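Week 4: Making one thing stand out

Okay, last week I promised we'd get to contrast, and we will, but first a quick word on the homework. Most of you made posters for the Mostyn food fair where everything was loud. The date was loud, the price was loud, the little carrot in the corner was loud! Mererid's was the easiest to read from the back row, and she used 21 words and one size of big type.

So, contrast. Your eye goes to whatever differs most from its neighbors. People hear that and reach for color first (I did too, for years), but a difference in hue is only one kind. You've also got lightness, size, shape, edges and plain empty space. When two things share a color, the other kinds have to do the work.

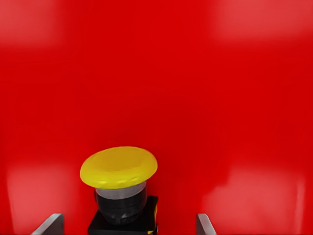

Fig. 4. Mushroom-head push button against glossy red. Computer rendering.

Try the squint test on your own layouts. Half close your eyes and see what's left. If the thing you care about melts away, change its lightness before you touch anything else. I usually push it a lot further than feels polite — 40 percent darker, say — and then back off.

Gwion asked about red text on green. Please don't. Plenty of readers can't tell those two apart, and even for the rest of us the edges seem to buzz when both are strong. Print it in gray and you'll often find the letters nearly gone.

For next time: redo your poster in grays only, then add one color. Just one! Read the Andier handout up to page 50, and bring scissors. Veerle has the spare paper if you run out.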